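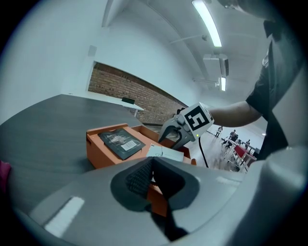 I have packed orders for Fontana for most of my working life, books and stationery mainly, and for the past two years part of my shift has gone to teaching the job to a machine. I think the way that teaching is being counted and paid is wrong, and I want to set down why before the new contract is settled in February.

The teaching works like this. Two of us stand at a table with an open box. We hold grippers in our hands and do with them what we used to do with our fingers: pick up the book, put it in, add the card, close the flaps. The grippers record how we move. The recordings go to Ilel, the company that builds the packing arm, and the arm learns from them. A good session gives them 96 usable recordings. A bad one gives them a lot fewer, and we hear about it.

I don't object to the arm. Packing is hard on the wrists and the shoulders, and there are people on my shift who can't lift a kettle comfortably at the end of the day. If a machine takes the heavy cartons, good. I would say the same about the tape station, which was automated before any of this began and which I have never heard anyone ask to have back.

My objection is to what management calls the work. On the rota it appears as "light duties." It's paid at the base rate, with no packing bonus, so a person who spends a morning recording goes home with less than a person who spent the morning packing. Yet the company wants its best packers in that room, for good reason. A book slides differently in a shallow box than in a deep one. A folded card catches on the rim if you come in too flat. You know these things after years, and you can't write them down very well. You can only do them while something records you.

Zofia Tomaszewski, our shop steward, put the case in writing last spring. She asked for three things: the packing bonus during recording shifts, a say in which jobs are recorded next, and retraining for anyone whose station is replaced. The company agreed to the third and said it would think about the other two. It's still thinking.

I've heard the argument that recording is easy, so it shouldn't pay more. I have done both. Recording is slower on the body and harder on the head. The gripper has no feeling in it, so you watch everything. If your partner comes in with the second gripper too early, you start over. After 86 tries at the same box my attention goes, and then the recordings get worse, and nobody gains from that.

I've also heard that we are training our own replacements and should refuse. I understand the people who say it, and some of them are friends. I don't agree. At Grukolon the packers refused, and the company bought recordings made somewhere else. The arms came in anyway, and the people on the floor had no part in deciding where they went. I would like us to be in the room, on proper pay, with our names on the agreement.

The Roltomum line is due to handle 3,000 parcels a day with half the crew we have now. The other half are supposed to move to returns, repairs and checking the arm's mistakes. Those are real jobs and I would take one of them. But they should be graded and priced before the line opens, while we still have something the company needs from us. Once the recordings are finished, we'll have a lot less to bargain with.

The bonus should start with the next recording shift.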